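4.2 Collecting the key-hanging demonstrations

Of the tasks in the Drutenska set, the one we were fondest of, and the one that gave us the most trouble, is the hanging of a bunch of keys. It was recorded by people working with a pair of hand-held grippers at a table, so that the same fingers and the same wrist views could later be used by the arms, and we describe it at some length here as readers have asked us about it more than about anything else.
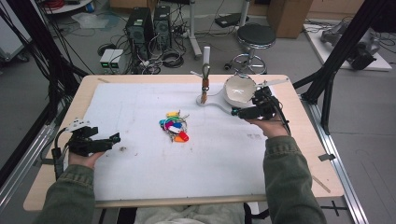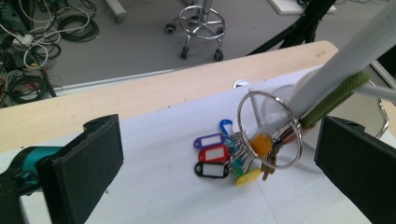 Figure 4. The key task, with the bunch of keys and its coloured tags on the white paper: the table and both hand-held grippers (first picture), and the view between the fingers of one gripper (second picture).

A bunch of keys is a friendly, everyday thing, and we chose it for just that reason, but it asks a good deal of a policy. The ring is thin and shiny, the tags slide over one another whenever they are touched, and the bunch hardly ever settles into the same shape twice. We had begun with a single large washer, which our first model learned to hang in very little time – and which taught us very little in return.

We recorded 214 demonstrations of the task. Each one was then watched through from start to finish by a second person, and 171 were kept for training. Most of those we set aside had a gap in the tracking of one gripper or the other, and the rest were trials in which the person had stopped to think for so long that we feared the model would learn to do the same. We did not throw out a trial merely for being clumsy. If the keys were dropped and picked up again, the trial stayed in, and we were glad of it later on, when the trained model dropped them too and had some idea of how to carry on.

The policy itself is the one set out in Section 3, with no changes made for this task. It takes in the two wrist views and the opening of each gripper, and gives back a short run of movements, 16 steps long, of which only the first half is carried out before it looks again. We did try letting it carry out the whole run, and for slower tasks this does no harm at all, but with keys the bunch has often swung round by then and the plan is out of date.

For testing we used 26 starting positions, marked out beforehand and kept the same for every method. The model trained on both wrist views did better than the one trained on a single view, and the gap was widest in the last part of the task, where the ring has to be brought over the end of the hook. With one view the arm would come up to the right place quite nicely and then wait, or push gently against the side of the hook until the time ran out. We take this to mean that the second view helps most with judging depth, though we would not like to lean on that too heavily until the tests have been repeated with the Fortin arms in November.

One further point may be of use to anyone hoping to do the same. Demonstrations from people who had practised for a while were shorter and smoother, and we had expected them to be the better ones to learn from. A model trained only on these did well from the easy starting positions and rather poorly from the others, and mixing the two kinds gave the steadiest results.

Print this page
E-mail this page

Related items
Forkow: a light frame for two-handed recording
Akau task list and scoring notes
Learning from dropped objects: a short report
Wrist views and depth in small-part handling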